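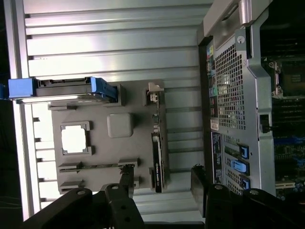

How a Ferry Booking Works

A ferry has two limits: how many people it may carry and how much deck it has for vehicles. The Dalstead to Skavum ferry may carry 942 people. Each ticket sold takes one away from that number.

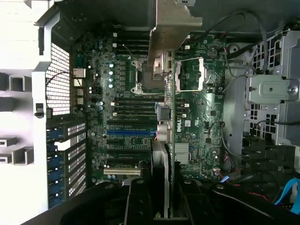
Cars are counted by length. A computer adds up the lengths and stops selling when the deck is full.
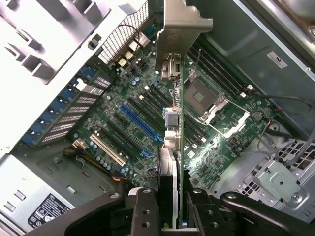
A green expansion card held upright over an open desktop computer.

A foot passenger can still get a ticket when the car deck is full. 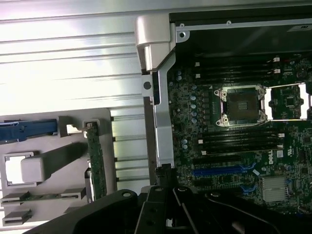
Lech Głowacki writes that bikes on the roof matter too, as tall cars have to go in a different lane.

808 shares | 3 comments

Related
What Is a Port of Call?
Why Ships Have Cabin Numbers
Kirkegaard to Verell by Train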